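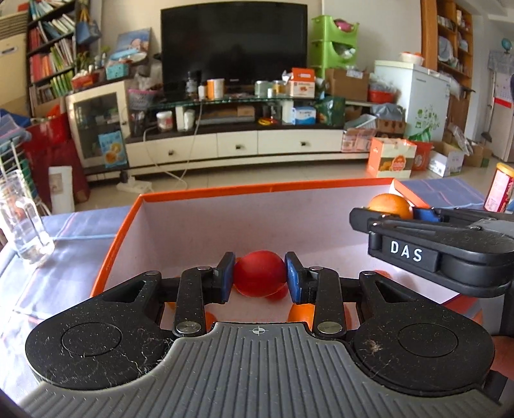

Two grippers at work on the same box.

The captain of the Tirkska team had been up since five when we spoke, and she wanted to talk about tomatoes. "They roll, they're light, and the skin splits if you squeeze too hard," she said. "An orange will let you be clumsy. A cherry tomato won't."

Tirkska is a student robotics team at Bomstead College with four members, three of them in their second year. This spring they are preparing for the Zellasura student challenge, where each team's robot has to sort and pack household items without a person steering it. The team picked fruit as its main category. Most of the work so far has been done by hand, with the students holding the grippers themselves and recording each move so that the robot can learn from it later.

They work in a living room and use an ordinary table with a cloth on it. The captain said the choice was practical at first, as the college lab closes at six and two of the team have afternoon jobs. After a few weeks they decided to stay.

"In the lab everything was gray and the light never changed," she said. "The first version we trained there did fine in the lab and then fell apart when we tried it in a kitchen. A room with a TV and bookshelves and stuff piled up is closer to what it's going to see."

The team has made 900 recordings to date. Each one runs up to 30 seconds and covers a single action, such as lifting one piece of fruit and setting it in a box. A student who is holding a gripper does not talk during a recording. The captain said that rule came out of experience — people who talk tend to wave the tool around.

I asked whether it was dull. She thought about it for a while.

"The first hour is fun. Then your wrist starts to hurt. By the end of an evening you're having arguments about whether a grasp was clean enough to keep." Bad recordings are thrown out the same night, before anyone goes home. She keeps a paper notebook with the reason for each one, and the most common entry is "too fast."

Speed was the subject she came back to most. People reach for things without slowing down, she said, and they correct with their fingers at the last moment. A two-finger gripper gives you less to correct with. The team now practices coming in slowly from above, stopping, and then closing. New members get 10 practice runs on oranges before anything they do is saved.
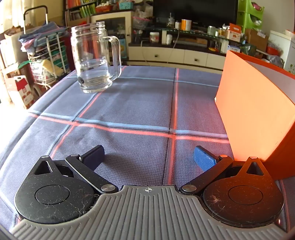

Another member of the team was less sure about the slow approach. Packing that carefully looks good in training, he said, but the challenge is scored against a clock and other teams will be quicker. He would like half of the remaining recordings done at normal speed, with a few fumbles left in so the robot sees how to recover from them.

The captain has heard this before. "We've had that discussion in the car, in the cafeteria, everywhere," she said. She agrees about the fumbles and has started keeping some of them. She does not agree about the clock. Last year's team lost more points for dropped items than for time, and she has the score sheet taped inside the notebook.

The software side is handled with a training program the students wrote and named Qin. It takes the recordings and produces something the robot can run, usually overnight on a computer in the college basement. Qin's early results were poor. It would move to the right piece of fruit and then close a little short of it. The fault was in how two of the students had lined up the recordings with the finger positions, and fixing it took most of February.

"That was the low point," the captain said. "We had all this data and we thought it was garbage. It was one number in one file."

Since then things have gone better. Oranges of different sizes are now mostly reliable in tests. Tomatoes are still hit or miss, and a mix of the two is harder than either alone. The robot sometimes pushes a small tomato along the cloth with the outside of a finger on its way to an orange.

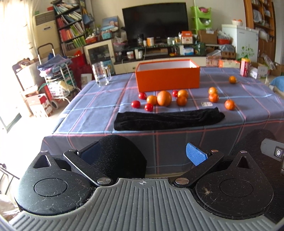 Oranges and cherry tomatoes on the plaid cloth, with the open box behind.

The answer, she thinks, is more recordings with the fruit close together, which are also the slowest ones to make. The students change the layout between runs and try to avoid neat rows. "If you leave it to one person, you get that person's idea of messy," she said. "So we trade off."

I asked what she would tell another college team that was starting out. She said to buy the fruit the same day, write down every setting, and agree early on what counts as a good grasp. She also said to test on the real robot in the first month. Tirkska waited until the third.

The team plans to stop recording at the end of April and spend the remaining time on tests. She will be back at the table this evening at seven, working on tomatoes.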